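Notebook > Storage and Workshop > 2018

9/4/18

Back room again, second evening. Goal was to finish the container sort before Kwok-wai Tam comes for the shelving offcuts. Started at half past six with the window open.

The shelf bay is 236 cm wide between the uprights, measured at the front lip. At the back it narrows slightly where the plaster bulges. I had planned on a continuous row of containers with no gaps and that will not work, so the bottom shelf gets the rigid ones and the upper shelf gets whatever flexes. Wrote the width on masking tape and stuck it to the left upright, where I should have put it in January when I first measured and then lost the paper.

Washed everything first. Warm water, a little dish soap, soft cloth, no scouring pads. The older gray tubs from Altach have a ground-in haze that no longer lifts. The clear ones are fine apart from label glue, which came off with cooking oil left on for ten minutes. Two lids have split at the corner and went out. Alaric Whitfield says a split lid can be held with tape for years, and his shed is full of lids held that way. 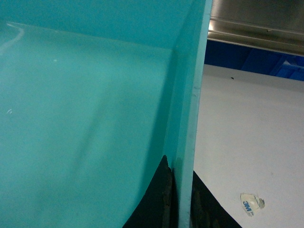
Container assignment is the part I had been putting off. Fabric and rope go in the gray tubs, paper in the clear ones, loose hardware stays in the tin drawers. The teal one took longest to decide. It has a flat rim, so a board will sit across it without rocking, and the finish is glossy enough that dust should wipe off dry. There is a tiny white scuff on one face. I went at it with a damp cloth, then a drop of oil, and stopped there. A scuff does not affect storage. It gets the packing material and goes on the bottom shelf, rim to the front, so I can reach in without pulling it out.

Weight check next. The shelf brackets are marked 2000 N per pair, and I do not trust a marking on a bracket that came with no paperwork. Put the heaviest tubs on, left them for an hour and measured the sag at midspan: 3 mm. Took the load off and it returned to flat. Acceptable. Will measure again in a week with everything in place, same ruler, same point on the lip.

Shuk-fan Tu called during the hour of waiting. She wants the rope back before the weekend and asked whether I still have the Stula clamps. I have four of hers and one that I think belongs to Luuk Postma – the jaws are filed differently. Put all five in a bag with her name on it and a note about the odd one.

Labels: white tape, black marker, capitals, placed at the top right of each front face. Tried the label printer first and it fed blank tape twice. Batteries are probably low. The marker is easier to read from the doorway anyway.

Left to do:
– second coat on the raw edge of the upper shelf
– felt pads under the bottom row
– return the Su catalogs to Tobiloba
– sort the tin drawers, at least the top two

Stopped at ten. Floor swept, offcuts stacked by the door with the long ones at the back. My right knee is sore from kneeling on the concrete, so the foam mat comes down from the attic tomorrow.

Recent entries
Felt pads, two thicknesses compared
Shelf brackets, rehung
Plaster bulge, measured at five heights
Tronov drill, new chuck
Marking tape that does not lift

Last updated: the evening of writing, one spelling fixed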